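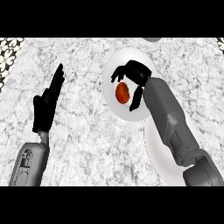
Bedoya
Lecturer, Introduction to Rocks and Minerals

Week 4 handout: Marble and how it gets that way

Welcome back! Last week we cooked shale into slate, and now we get to my favorite metamorphic rock — the one you have probably leaned an elbow on.

Marble starts out as limestone or its cousin dolostone. Bury it, heat it, squeeze it, and the tiny calcite grains regrow into bigger crystals that lock together like puzzle pieces. Shells and other fossils usually get wiped out along the way. Look at a fresh broken edge with your hand lens and you'll often see the crystal faces wink at you as you turn it (please do this, it's wonderful).

So where do gray clouds and streaks come from? Pure calcite marble is white. Most limestone isn't pure, though, and the leftovers have to go somewhere. Carbon from once-living matter commonly gives gray. Iron oxides give pinks, reds and yellows. Serpentine gives green. When the rock gets hot enough to flow, very slowly, those impurities are smeared into bands and swirls. Some veins have another story altogether: the rock cracked, fluid moved in, and new minerals filled the gap.

Telling marble from quartzite

Students mix these up every year, and so do stone yards! Two quick tests:

Scratch. Calcite is 3 on the Mohs scale, quartz is 7. A steel nail marks marble and slides off quartzite.

Acid. One drop of dilute hydrochloric acid fizzes on calcite marble. Dolomite marble barely reacts until you powder it first. Goggles on, and rinse the sample afterward.

The same chemistry explains why lemon juice leaves dull spots on a polished marble surface. The acid eats a little of the calcite, and a sealer won't stop it.

For lab

Bring your hand lens and the Kodar sample tray. We'll sort 9 specimens from the Zornano quarry, and two of them are sneaky — trust the tests over the color. Sketch at least one vein and say whether you think it was smeared or filled, with your evidence.

Reading: course packet, page 158 to the end of the chapter. Skip the box on phase diagrams for now; we'll get to it in week 6.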